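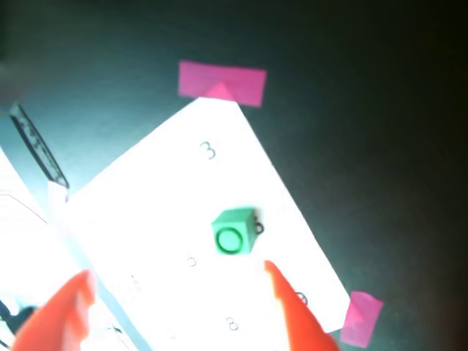
Playtesting and Prototypes

From: Mwangi Ogola
To: Mernwood tabletop list
Subject: Re: Flatum - can we drop the board and go to one sheet?

Kirsty Paterson wrote:

> Hello all,
>
> I want to put a proposal to the list before the April print
> order goes in. Flatum should drop the folded board completely
> and ship as one sheet of white paper, numbers printed straight
> onto it, taped down by the players wherever they happen to be
> sitting. The cubes stay as they are.
>
> My reasons. The folded board is the most expensive thing in the
> box. It never lies flat until it has been played a dozen times.
> And the center fold runs through the spaces people use most, so
> a cube set down there leans, and then there is an argument over
> which number it belongs to.
>
> A sheet fixes all of it. Paper at 180 gsm is heavy enough that
> it won't ripple. Colored tape on the corners holds it and also
> shows you at a glance where the play area ends. I have been
> using bright pink and it looks great on a dark table. You can
> turn the sheet to any angle you like, which helps with 4 players
> because nobody gets stuck reading everything upside down.
>
> I'd go as far as to say the sheet makes it a better game. People
> look at the numbers more when there is no artwork around them.
>
> If there are no strong objections I'll tell Bullel we want 308
> sheets and no boards.
>
> Kirsty

Kirsty, all,

I have an objection. I don't know yet how strong it is, so let me go through it and people can tell me where I'm wrong.

First, the fold. I agree about the fold. I complained about it back when we had the Innes version, and I was told it would "relax with use." It did not relax with use. My copy still has a ridge in it you could trip over. So I'm not here to defend the board, and if someone wants to get rid of it I will hold the door.

What I doubt is that a taped sheet is the answer to anything except cost.

Take the printing. The digits on the sheet are thin and dark gray. In even light they read fine. Put the sheet on a dark tabletop with a lamp coming in from one side, which is how most of us play in the evening, and the near part of the paper goes so bright that the numbers on it wash out. The 3 near the top is easy. There is one to the left that I would call a 5 if you made me bet, and I would not bet much. That is a real problem in a game where the number is the only thing on the space. If two people disagree about a leaning cube, at least they can both see the number they are disagreeing about.

Kirsty will say to print it heavier, and sure, print it heavier. But then please run a heavier proof and let us play on that one before anybody orders 308 of the thin one. The file as it stands is the file Bullel will print. They are not going to ring us up and ask whether we meant it.

Second, no artwork. I read the line about people looking at the numbers more, and I'd like to know how we know that. We had one evening with the sheet. People were looking hard at the numbers, I grant you that, but they were also playing on something new, and people look hard at anything new. I remember the same claim being made for the hex layout, and for the round one before it. After a month everybody was back to looking at their phones between turns.

Artwork also did a job. It told you where one space stopped and the next one started. A bare digit on white paper has no edges. The green cube sits out near the middle of the sheet, and there is a dark ring of ink just to the right of it, half hidden behind the cube. I can't tell whether that is part of a number or something else. Is the cube on that space? Next to it? The rules say "on or touching," and I don't think it's clear what it would be touching. On the old board there was a border, ugly as it was, and you were in it or out of it.

So we may be swapping the leaning cube argument for a "what even is this space" argument. I don't see that as progress.

Third, the tape. I like the pink. I didn't expect to, but on a dark surface it does stand out and you can find the corner without hunting for it. Where a strip overlaps the paper, the corner shows as a paler triangle, and that is actually handy for telling whether the sheet has crept. So that part I'm sold on.

My trouble is with asking customers to supply it. If the tape marks the edge of play then the tape is a component, and if it's a component it has to be in the box. Then we're paying for tape. Has anyone priced that? Kirsty's savings are all on the board side, and I didn't see a line for tape, or for a tube if the sheet ships rolled. And if it ships folded to fit the current box, we have a fold again! We'd have gone all the way around to get a thinner version of what we started with.

There is also the furniture. I would not put tape on my own dining table, and I would really not put it on anyone else's. Low-tack tape exists and some of it is fine. Some of it takes the finish off. "Taped down by the players wherever they happen to be sitting" is a sentence I would want to read twice before printing it on the side of a box.

Fourth, turning the sheet to any angle. I tried it, diagonal to the table, as Kirsty has been doing. It does help the person sitting at the corner. It doesn't do much for the others. With 4 at the table somebody is always going to be reading upside down, and a 6 and a 9 are going to cause trouble unless we underline them. Does the current file underline them? I looked and couldn't find anything about it in the notes. The folded board had a bar under each one.

On the cubes I have nothing bad to say. The mint green ones with the round recess in the front are the nicest thing we have made. The darker green outline around the circle means you can see which way a cube is facing without picking it up, and they show up well against plain white, better than they ever did against that brown background. If anybody wants an argument in favor of the sheet, I would use that one. It's stronger than the one about attention.

One small practical note. If you are taping up a copy to test, lay it out with a ruler against something straight before you commit the second corner. I didn't, and got a slow curl along one side that made everything at that end slightly higher than the rest. At 180 gsm I was told that wouldn't happen. It happened. Possibly my paper had been sitting in a damp room, so I won't lean on it too hard, but I'd like to hear from someone whose paper had not.

What I'd want before I stop objecting:

- a proof with heavier digits, played under a lamp as well as in daylight
- a thin outline around each number, or else a rule that says what "touching" means when there is no outline
- bars under the 6 and the 9
- a price with tape and a tube in it
- 3 more evenings with people who have never seen the old board

The last one matters most to me. Everyone who has tried the sheet so far hated the fold, me included, and that is not a neutral jury.

Kirsty, when does Bullel need the number? If it's the end of the month I think we can fit all this in. If it's sooner, my vote is to hold the order and sell off the boards we still have.

I can bring my taped-up copy to the next session at Mernwood if someone else brings a lamp.

Mwangi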